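How to prepare a tabletop robot demo for an open day

At Starari we showed our kitchen table demo to visitors in August, and afterwards the people from Bavitz asked us how we set it up. I write the steps down as we do them now.

1. Choose few objects, and make them different in shape. We use a plate, a colander, a mug, a cup, a red bottle and toy food. Visitors understand a kitchen at once, so you don't need to explain the task for long.

2. Keep the emergency stop at the corner of the table. One person from your team stays next to it during the whole demo and doesn't answer questions - this is a full job.

3. Put each object in its start place before you let the group come in. We keep a printed plan of the table and compare.

4. Begin with one simple pick. The bottle is our first object, and we let the arm work slowly.

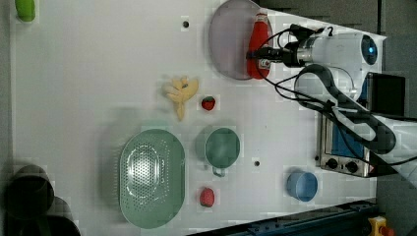
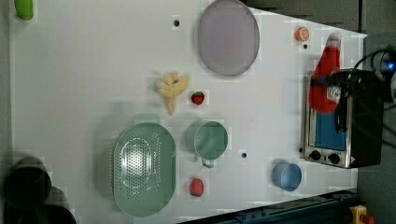

The gripper with the red bottle: at the plate in the first picture, over the toaster oven in the second.

5. Stop between two moves and let people ask. Most want to know what happens when the grip fails, so plan a failed pick too. Move the object a little by hand while the arm is parked, then start again.

6. Limit the group. With 20 visitors the people in the back saw only shoulders, and we had to repeat everything. Now we take smaller groups and give each one 3 rounds.

7. Write down every pick. Before the open day we ran 300 picks and 294 were good. Tell this number to your visitors, also the bad part of it.

If you have a second screen, show the overhead view on it. Check the cable length the evening before - ours was too short, and we had to borrow one from the Podeveo stand.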